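Tenants' Group Questions Savings Claimed for Short-Cycle Laundry Program

GRUMARI, May 2022. The Grumari Tenants' Laundry Group today released its review of the short-cycle wash program now running in shared laundry rooms across the Tasness housing district. The group does not think the program has been shown to work. It is asking the operator, Mahlangu Laundry Services, to publish its meter readings before the program is extended to any more buildings.

Mahlangu introduced the program last October. Under it, the standard warm wash was taken off the menu on shared machines and replaced with a short cold cycle sold under the name Nototov. Posters put up in the laundry rooms said the new cycle would cut energy use by "up to 19 percent" and that residents would see the benefit in their service charges. Service charges have not gone down. The posters are still up.

"We asked where the number came from and were sent a leaflet with the same number on it," said Katia Sorrentino, who chairs the group. "When we asked again we were told it was an internal estimate. I have no trouble believing a cold wash uses less power than a warm one. I would like to know what they compared it to, and how full the machines were, and what happens if you have to run the thing over again."

Repeat washing is the main complaint in the review. Residents who wrote to the group said that work clothes, children's bedding and kitchen linens often came out of the Nototov cycle still smelling of whatever they went in with. Many said they put the same load through a second time. Each run is charged in full. The operator has said that it has no record of repeat washing, but the payment system as described to residents does not tell one load from another, so it is hard to see how such a record could exist.

"If I pay for 2 washes to get the result I used to get from one, somebody is better off, but it isn't me and I doubt it's the planet," said Arturo Negri, a hospital porter and member of the group.

The review also looks at drying. Clothes that leave a short cycle with a slower spin hold more water, and residents in the older buildings say dryer time has gone up. The program literature does not mention dryers at all. The group takes the view that any claim about energy in a laundry room that leaves out the dryers is not much of a claim. It has asked for dryer readings from before and after the change, building by building.

Mahlangu replied to an early draft of the review in writing. The company said that customer satisfaction with the new cycle was high and that residents who were unhappy were likely overloading the machines or using the wrong detergent. It did not include survey results. The group has asked to see the survey questions, the number of replies and the buildings they came from. No answer had been received when this release was prepared.

Detergent gets its own section in the review. The posters recommend a liquid sold from vending units in the same laundry rooms, at a price well above what the nearby grocery stores charge for ordinary cold-water liquid. Mahlangu says the recommended product is "optimized" for the cycle. The group asked what had been changed in it and was told that the recipe was private. It may be a perfectly good detergent. There is nothing in the published material that would let a resident find out, and the group suggests that people use whatever has worked for them until somebody produces a side-by-side test.

Italo Villa, a retired appliance repairman who wrote the technical part of the review, said he had heard most of these arguments before. "Every few years there's a new cycle with a new name. Some of them are fine. You test them the boring way, same load, same dirt, same water, old program against new, and you write down what you get. That takes a few weeks and it's cheap. If it has been done, show us. If it hasn't, take the number off the wall."

The group is not asking for the cold cycle to be removed. Several residents like it for lightly worn shirts and say it is handy to have a load finished in less time. The complaint is that the warm cycle was taken away at the same moment, on the strength of a figure with no working behind it. The group also rejects the suggestion, made in the company's spring newsletter, that people who object are resisting change. The members have changed their habits plenty. They have been given very little in return.

The review makes 3 requests:

Put the warm cycle back on at least one machine in every laundry room until test results are published.

Release washer and dryer meter readings for the full year before the program and for each month since it started.

Refund second washes for residents who reported a problem to the laundry room help line and were told to run the load again.

Ada Sala, who handled the letters from residents, said the refund request had drawn the most interest. "People kept their receipts. I didn't expect that, but they did. Some sent me a whole envelope. The amounts are small and the company will probably say they're too small to bother with. Then it shouldn't cost them much to pay."

The group has been just as doubtful about claims made for other laundry room products, including dryer balls, fabric boosters and the "color lock" sheets that appeared in the vending units over the winter. None of these came with test results either. A short note on each is included at the back of the review, along with the replies received from the sellers, where there were any.
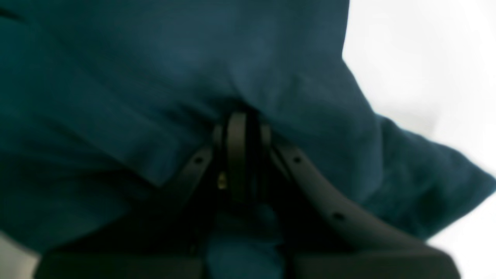
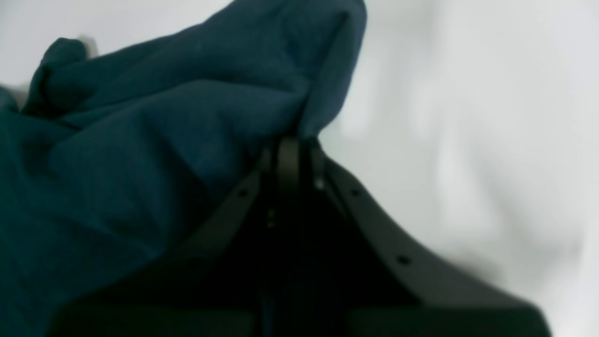
Teal fabric, bunched and folded.

Claims about color are the hardest for residents to check at home, and the review treats them with caution on both sides. Mahlangu says cold washing keeps colors from fading. That is widely repeated and may well be right, but fading is slow, and people tend to remember a favorite towel as brighter than it was. Lighting makes it worse. A dark teal cloth like the one in the pictures can look much paler or deeper from one fold to the next without any fading at all, so a quick look at a pile of laundry settles nothing. Villa recommends cutting a strip from an old item, keeping it in a drawer, and laying it flat next to the washed piece under the same lamp after a few months. The group would accept a test of that kind from the company. It would accept one from residents too, provided the strips were labeled and the wash dates written down.

Ermanno Sartori, who owns a small alterations shop in Grumari and read the review before it was released, said he was not convinced by either side on fabric wear. "The company says the short cycle is gentle. Some tenants say it ruins things. I see hems and zippers all day and I couldn't tell you which machine they came out of. Wash the same thing in both and bring it to me, then I'll have an opinion."

The group agrees that its own evidence has limits. Residents who write letters are usually the ones with something to complain about, and the review says so on its first page. It does not offer a rival figure for energy use, and it asks readers not to treat the letters as a survey. The company holds the meter readings and the tenants do not.

Copies of the review are available in the laundry rooms of the Tasness district and from the group at its regular meetings. Residents who have run a load more than once on the Nototov cycle are asked to keep the receipts and note what was in the machine.

About the Grumari Tenants' Laundry Group

The Grumari Tenants' Laundry Group represents residents who use shared laundry rooms in the Tasness housing district. It takes no money from appliance makers, detergent sellers or laundry operators.

Press contact: Ada Sala, Grumari Tenants' Laundry Group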